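Why Do Building Blocks Stick Together?

Push one building block down on another and you feel a small squeeze. Then the two blocks hold. You can turn them upside down and they stay put. There is no glue and there are no magnets. So what is holding them?

Start with the bumps

The round bumps on top of a block are called studs. The bottom of the block is hollow. Inside the hollow part there are walls, and in many blocks there are tubes too.

When you press two blocks together, the studs on the lower block slide up into the hollow part of the upper block. The space in there is a tiny bit too small for them. The plastic has to bend a little to let the studs in. You can't see it bend, but it does.

Bent plastic wants to go back to its old shape, so the walls push in against the studs. That push makes friction. Friction is the rubbing force that slows things down when they slide past each other. It is the same force that keeps your shoes from slipping on the sidewalk.

When you pull the blocks apart, you pull harder than the friction. The plastic goes back to its old shape, ready for next time.
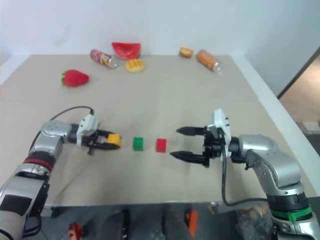
Yellow, green and red blocks. Look for the studs on top.

Why the size matters

If the studs were too small, the blocks would fall apart when you picked up your tower. If they were too big, you would need a grown-up to push them together, and another grown-up to get them off again.

A good block is made very carefully. Hot, melted plastic is squeezed into a metal mold. A mold is a hollow shape, like an ice cube tray. The plastic cools and turns hard, and then the block pops out. Every block from the same mold comes out nearly the same size, so a block made this year can fit one made years ago.

Blocks from different companies do not always fit each other. One company may make its studs a little wider or set them a little farther apart.

What about the colors?

Color is mixed into the plastic before it goes into the mold. That means a red block is red all the way through. If you scratch it, you will see more red. A painted wooden block is different. Scratch the paint and you may see the wood under it.

Color does not change how well a block holds. A green block and a yellow block of the same kind grip the same way.

Try it yourself

You need eight blocks of the same kind and a flat table.

1. Spread the blocks out on the table so they don't touch.
2. Stack four of them without pressing. Just set each one on top of the last.
3. Lift the stack by the top block. What happens?
4. Build a second stack with the other four. This time press each block down until it stops.
5. Lift that stack by the top block.

Write down what each stack did. Then try one more thing. Put a drop of water on the studs before you press, and see if the blocks feel easier or harder to pull apart. Dry them with a towel when you finish.

Words to know

Stud: a round bump on top of a building block.
Friction: a force that slows things down when they rub together.
Mold: a hollow shape used to make many things the same size.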